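3.2 室内门、缝隙与夜间声环境

本节处理访谈里反复冒出来的一个话题:门。原先的提纲没有单列,问的是邻里噪声、管道声、楼上脚步。第一轮编码之后发现,受访者谈得最多的是自家屋里的声音,而且几乎都绕到卧室门上。于是补了一组问题,放在 10 月的第二轮里问。

样本情况前面交代过,这里只重复要点。问卷有效回收 1460 份,入户访谈 18 户,分布在 Lidura 旧城和 Norkedel 新区两片。旧城以战后砖混住宅为主,户内隔墙厚,门多半换过;新区是装配式公寓,隔墙轻,门随房交付。两片的租金差距不在本文讨论范围。

先说一个概念上的麻烦。建筑声学文献讲户内隔声,习惯把墙和门合成一个构件来算,门是短板,这个没有争议。Meléndez 在早先的工作报告里就讲过,门扇本身的面密度固然要紧,可是住户抱怨的往往是门底那道缝。缝隙漏声,中高频尤其明显,说话声、餐具声、手机外放,都在这个范围。低频反而大家不怎么提,可能是习惯了,也可能是说不清楚。访谈里常见的说法是“闷闷的”,编码时只能归入“其他”,处理得比较粗。

其次是“关门”这个行为。问卷里问的是“夜间睡觉时卧室门通常处于什么状态”,选项为全关、虚掩、全开。预调查时只有两项,没有虚掩,结果空白率偏高,访员回来都说受访者卡在这一题。加上虚掩以后好了很多。虚掩其实是一个很有内容的状态:有孩子的家庭要听动静,有老人的家庭也要听,养猫的要给猫留路,还有人纯粹是嫌闷。这几类理由混在一起,光看频数分不出来。

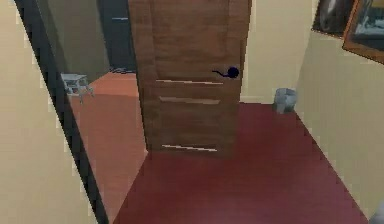
图 3-2 户内木门的半开状态(示意渲染)

旧城一位受访者(编号 L-06)和母亲同住。她的讲法很典型:门全关,听不见母亲起夜,不放心;门全开,母亲那边的收音机一直响到后半夜,自己第二天上班没精神。折中的办法是留一条缝,再用毛巾垫住,免得风一吹门撞上。毛巾换过好几次位置,最后垫在合页那一侧。类似的“土办法”在访谈记录里很多,折起来的纸板、旧拖鞋、小孩的积木。我们把这些统称为“临时限位”,后文 3.4 节还会用到。

新区的情况不太一样。交付的门普遍偏轻,住户的抱怨集中在关门那一下的声音。锁舌撞锁片,声音短促,夜里特别突出,隔壁房间的人容易惊醒。有受访者养成了先压把手、再推门、再慢慢松手的习惯,全家人都这么做,客人来了还要教。这个动作在夜班人员家庭里几乎是规矩。Fawzy 把它叫作“门的礼节”,说法略嫌文气,但是挺准确,本文沿用。

关于密封条。Helmy 片区的物业做过一次集中加装,住户可以自愿报名,门框三边贴胶条,门底加扫条。我们跟访了其中 6 户,加装前后各一次。住户评价总体偏正面,说话声小了。可是有两户后来把门底的扫条拆了:一户嫌开门费劲,扫条蹭地板;另一户说屋里空气不流通,早上起来头昏。后一条牵涉到通风,本文没有测二氧化碳浓度,不能下判断,只能记在这里。加装之后的评价是主观量表得来的,没有配套的现场隔声测量,这是本节最大的缺口,审稿时估计会被问到。

再说心理层面。文献里常把“可控感”作为噪声烦恼度的调节变量,我们的材料大体支持。同样是客厅的电视声,受访者如果觉得自己随时可以去关门,烦恼程度的自评就低一些,哪怕门实际上一直没有关。反过来,合租户里有人明明关着门,自评仍然高,追问下去才知道是不好意思去跟室友讲。门在这里起的作用一部分是声学的,一部分是关系上的。两部分怎么拆开,目前没有好办法,回归里放了家庭结构和居住年限作控制,解释力有限,系数见附表。

还有一点是关于孩子的。什么时候开始让孩子自己关门睡,各家差别极大,而且往往记得很清楚是哪一回。有的是孩子自己提出来的,有的是搬家以后顺势就关了。家长谈到这里语气都会变,访员笔记里多处标了“停顿”。本来想单独成节,篇幅不够,留待另文。

旧城部分另有一个干扰因素需要说明:Skoketitz 街沿线在调查期间夜间施工,临街户把门关得比平时严,目的是挡从客厅窗户进来的声音。这批问卷没有剔除,加了虚拟变量。剔除之后重跑过一遍,方向不变,显著性略有下降。细节见附录二,这里不展开。

方法上的几点零碎。第一,问的是“通常”,受访者的“通常”是哪个季节,我们没有限定,夏天开空调的家庭和不开的恐怕完全是两回事。第二,夫妻两人对同一扇门状态的回答有时对不上,一个说关,一个说虚掩,最后以户主答案为准,这个做法值得商确。第三,访谈多在傍晚进行,19 点以后,屋里正吵的时候,受访者对噪音的描述可能偏重。第四,录音转写时“门”和“们”有错字,已经人工校过一遍,不排除还有遗漏。

小范围的访谈不能推到全市。不过就设计而言,有一处可以先提:现行做法把户内门当作装修的尾项,选型看款式和价钱,隔声和闭合噪声都不在清单上。而住户每天碰这扇门许多次,夜里尤其在意。门底缝的高度、锁舌的材料、合页的阻尼,都是成本不高的改动。具体参数要等现场测量补上以后再谈,3.3 节先转到隔墙上的插座与管线开口。

本网站使用 Cookie 以改善您的浏览体验。继续浏览即表示您同意我们的 Cookie 政策。 接受 | 管理设置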